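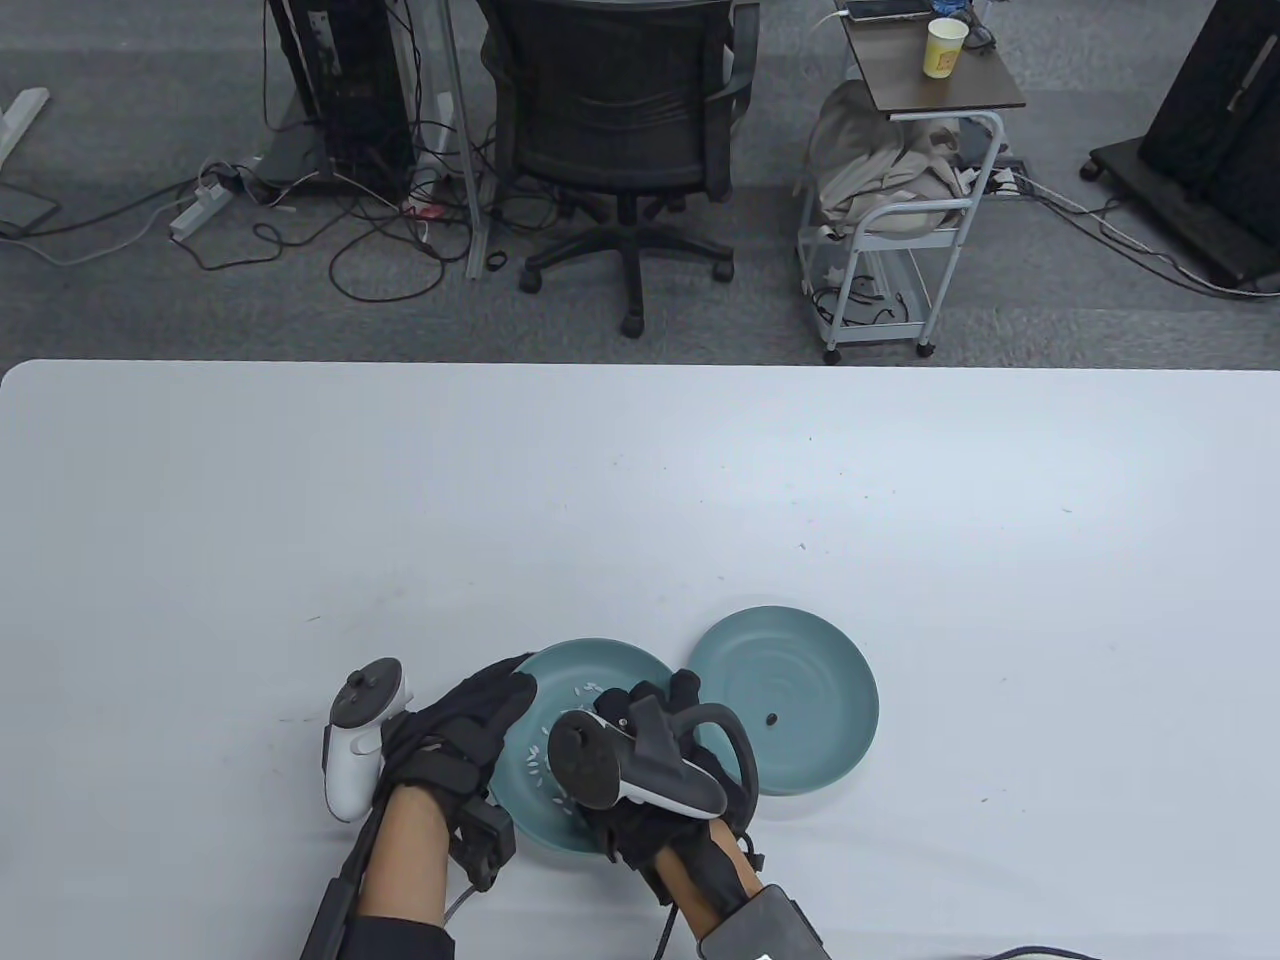 How to fill in the quarterly business survey for a small manufacturer

Many small factories receive a business survey every quarter and leave it until the last evening. I did the same in my first year at Bultico. Now the form takes me one morning, and I want to share the steps I follow.

1. Read the period first. The survey asks for the past three months and also for the next three. In November our form still covers July to September. Write the period on top of your notes.

2. Collect the sales figures. Take the total from your accounting program without sales tax. We write in thousands of dollars, so 2,930 means almost three million. Check which unit your form wants - this is the most common mistake.

3. Count the employees on the last day of the period. Our number was 113. Agency workers go in a separate box, and we had four of them.

4. Look at the order book. Open orders are the ones confirmed by the customer in writing. I had 332 lines in the list, and before I count the value I remove everything already shipped.

5. Answer the opinion questions. "Better", "same" or "worse" means compared with the previous quarter. If your business is seasonal, read the small note under the question, because some forms want the same quarter of last year.

6. Ask one more person to read it. I-hsuan Ko from our purchasing office checks the part on material prices, as she knows what we paid at the Urkum plant.

7. Save a copy before you send. The online form closes after you press Submit, and the page does not show your answers again.

If one number is still missing, send an estimate and mark the box "provisional". You can correct it until the next form opens.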